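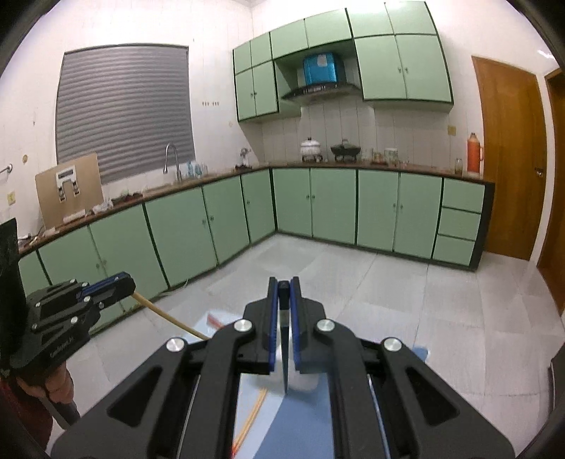 Hand-held grippers over the floor sheet, kitchen setup, Andar open day.

Filed under: Robotics, Site visits

Andar opened its test kitchen in February and I got a 60-minute slot. Devendra Thakur ran the demo. The grippers are held by hand, and the fingers have blue padding on the inner faces. Thin sticks are a hard case for any parallel jaw, so I asked mostly about grip force. He gave me 37 newtons at the fingertips. I would like to see that number on a worn pad.

Last updated: February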